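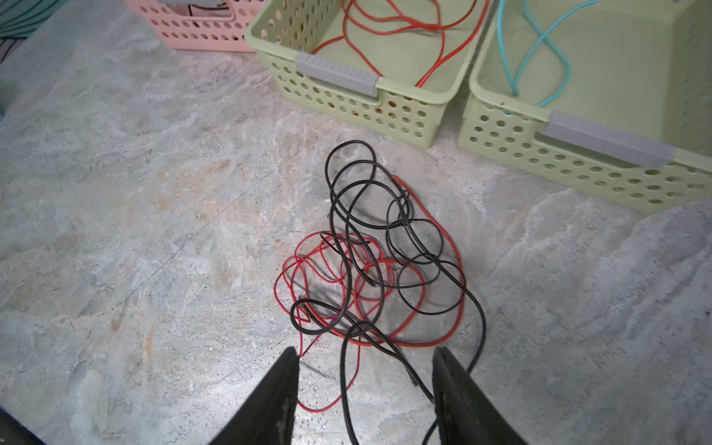
The black and the red, still on speaking terms

From: Noman Durrani
To: Asville Repair Club list
Subject: Re: the cable situation

Irfan Dogar wrote:

> Could whoever uses the cable baskets please use them as
> baskets. I spent my whole evening looking for 3 meters of
> red wire and came home with something like a bird's nest.
> Also I don't see why we can't go back to the one big box.

Irfan, the one big box is how we got here. I was present when it was emptied, and it came out in one piece, like a cake. We had some 190 leads in there, according to Parveen, and I believe her because she was the one who had to lie down afterward.

So, baskets. The proposal is one color of cable to a basket. Red coiled up in one green basket, teal in the green one next to it, black in the pink one. Yes, I know, two of the baskets are the same green. They were on sale. The gray handles face front so you can pull one out without taking the others along.

As for untangling, please stop yanking. Find an end, any end, and follow it back through the heap with the loops held open. Thick cable first. The thin red stuff will sulk at the bottom until the black is out of its way, and then most of it lifts off by itself. Coil it loosely, about as wide as your hand, and don't wrap it around your elbow. Danish did that to the good Veron extension lead and it has been a corkscrew ever since May.

If you can't finish, leave the heap in the middle of the table and go home. I would much rather find it there than stuffed into a basket with the ends tucked under.

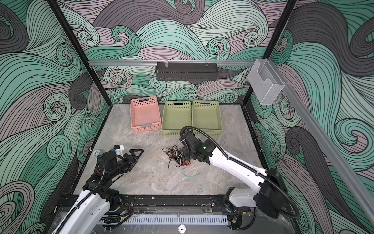
Anselmo Segura wrote back within 8 minutes that sorting by color is for people who buy wire to look at, and that length is the only thing he has ever needed to know about a cable. He wants short, medium and long, and a twist tie on every coil.

I have no objection to twist ties. We own a bag of 600. Does anyone remember which box it went into?

Noman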